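Home Reviews Bedroom Kitchen Contact

Totero duvet cover set, double

I'd been putting up with the same bobbly bedding since my twenties, so when the Totero set came down in price in November I bought 2 (one on, one in the wash!). They arrived squashed flat in a paper sleeve, creased to bits, but a warm wash sorted most of that.

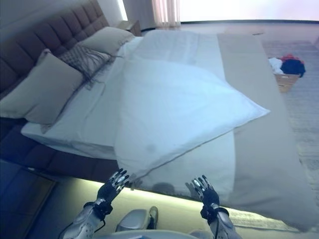
Thread count is 200, so don't expect hotel silkiness. It's crisp and a bit crackly for the first three washes, then it settles down nicely. I do like a white pillow against a grey runner, and after all this washing my white cases still look properly white. My one moan is the buttons, which are tiny and fiddly, and one came off in my hand. Enda Phelan swears by the Flurer set with poppers, and I might try that for the spare room. Still, I'd buy these again!

Contact us | © Gakov Home Reviews | Back to top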